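Tulberg Community Kitchen and Garden
Progress report to the Kerr Fund, second period
Covers the months through March

Where things stand

The short version is that the garden is ahead of schedule, the kitchen is behind it, and the newsletter has more readers than either of them deserves. The long version follows, since the grant agreement asks for one.

Garden plots

When we applied, we promised 10 plots on the old bus turnaround off Ellevov Street. All 10 are dug, edged and assigned. The soil test came back better than a former bus turnaround has any right to expect, and the city let us keep the bench. Bookings run through Plotport, which we chose for being cheap. It sends every gardener a reminder at four in the morning. We have written to support and received a reply, also at four in the morning.

Winter was mostly kale. The gardeners who planted garlic in the fall are being insufferable and will go on that way until summer. One plot was turned over entirely to leeks, which came up thin but in great numbers, and for most of February you could not leave the building without being handed some.

Water is the weak point. The standpipe works, but it sits at the far end of the site and the hose we budgeted for reaches slightly more than half of it. A longer hose has been ordered out of the supplies line. We did measure the site before buying the first one. We measured it along the wrong side.

Cooking classes

The plan called for two rounds of evening classes, and we have finished one. The second was pushed back when the exhaust hood failed inspection. The repair took five weeks, most of it spent waiting for a part that was then the wrong part. The hood passed on the second visit and we have the certificate to prove it, copy attached as Appendix B.

The first round filled up quickly. Soup night was the favorite, followed by flatbreads. Fermentation had a small and devoted following and left a smell in the coat closet that we are managing. Feedback forms asked for more recipes that use one pan, fewer recipes that use lentils, and a start time later than six so people can get home from work first. We are moving the start to half past six. The lentils were bought in bulk and will be with us for a while.

We also learned that a class in basic knife work should come first in the series, before anyone is asked to deal with a winter squash. It was originally scheduled last, for reasons that made sense in the spreadsheet.

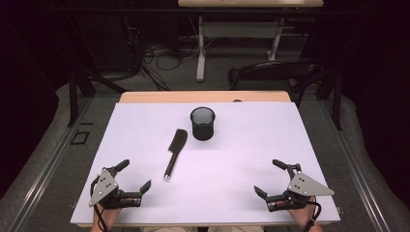 Kitchen knife and black mesh cup on a white board.

The revised order is knife work, stocks and soups, flatbreads, preserving, and a final evening where people cook whatever they like and the rest of us eat it. Handouts have been rewritten to match. The old handouts told people to "chop as before" on the first page.

Money

Spending is within the total, though it has wandered between lines. Soil and lumber came in under budget. The kitchen went over, almost entirely on account of the hood. We are asking to move up to 5 percent of the garden line across to equipment, which the agreement allows with your written approval. The full table is in Appendix A. The figure for stamps is correct. Several of our gardeners do not use email and have strong views about being asked to.

What didn't work

The seed swap drew a good crowd, but everyone brought tomatoes. Next year's flyer will say so in large type.

The shared tool shed was meant to run on a sign-out sheet. The sheet was signed out in January and has not come back. A replacement is now screwed to the door.

We had also hoped to sell surplus produce at the Saturday market. The stall fee turned out to be higher than anything we could reasonably charge for leeks, so the surplus went to the food pantry on the next block, who were glad of it the first time and polite about it after that.

Next period

Three things are on the list: run the second round of classes, get water to the far plots, and settle the waiting list policy before the waiting list settles it for us. We would also like to put up a small rain shelter over the bench, and will send a separate request once we have a quote that does not make us laugh.

Site visits are welcome on any open evening. Please come hungry, and bring a bag for leeks.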